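**Stullard opens its training laboratory to small clinics in March**

Stullard is pleased to announce that from March its training laboratory in Jironska will be open to the staff of small clinics. The course takes four evenings, from 6 p.m. to 9 p.m., and it is free for clinics with fewer than nine employees.

Participants will learn how to label samples, how to keep records and how to prepare a shipment. Doment has given 200 printed handbooks.

"Many clinics asked us for such a course already last year," said Omolara Tijani, head of training at Stullard. "We are happy that we can finally say yes."

Registration is made by telephone or at the front desk. Questions from the press may be sent to Obinna Bako, press office.
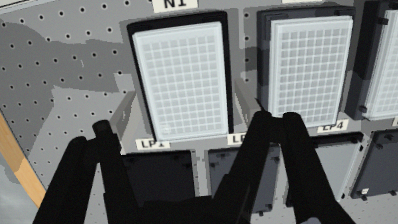

Gridded plates in their holders, computer rendering. Free for press use.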